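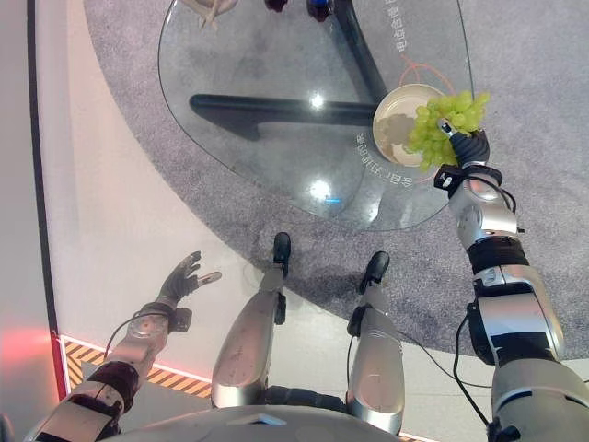
What is in the Verkico trim table?

One row for every version of a car that was offered and then quietly dropped between one model year and the next, with the engine, drivetrain and gearbox it had when it went. The current release has 1,551 rows covering 165 models.

Where the rows come from

Old order guides, mostly. Tusham scanned its shelf of dealer price lists, and those scans supply everything except the 592 rows typed in from Enemness, a newsletter for people who care deeply about wagons. The wagon coverage is therefore excellent. Pickup coverage is thin, and heavy on the kind with a column shifter.

Columns

model_year: as printed by the maker, so a 2014 car may have been on sale well before 2014.
model: the name on the trunk lid.
trim: the name on the brochure, which may differ from the one on the trunk lid.
engine: displacement in liters, then cylinders.
drive: front, rear, all or four. "All" and "four" are kept apart wherever the maker kept them apart, however little it meant.
gearbox: manual, automatic, cvt or other. "Other" is where the dual-clutch units live. They know what they did.
last_market: the last country where that version could be ordered.
source: tusham or enemness.

Known problems

Trim names ending in Plus, Premium or Premium Plus were mixed up in the first release. Most have been fixed. If you find a Premium Plus that costs less than a Premium, check the guide before reporting it – there were 6 of those, and the makers meant it.

A blank engine field means the guide didn't say. Please don't fill it from memory. A previous contributor did, and for one whole release every sedan had a V6.
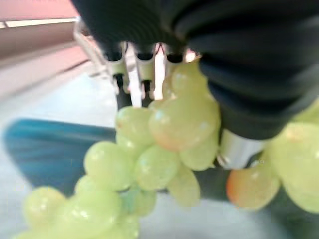
Neves wrote in to complain that a trim which disappears in spring and comes back in the fall with new wheels has not been dropped at all, and that counting it as dropped makes the whole table look gloomier than the car business deserves. We have kept those rows and added a column, returned, with the year it came back. Gloom can be filtered out by taking only the rows where that column is empty, or added by doing the opposite, depending on how you feel about wheels.

Loading

The table is one comma-separated file in UTF-8 with a header line. Trim names containing commas are in double quotes. Spreadsheets like to turn the trim "3-5" into a date in March, so import that column as text.

Updates

A new release comes out each December, after the order guides settle down. Corrections are welcome any time with a page scan attached – a strong feeling about a car you once owned goes in a separate folder.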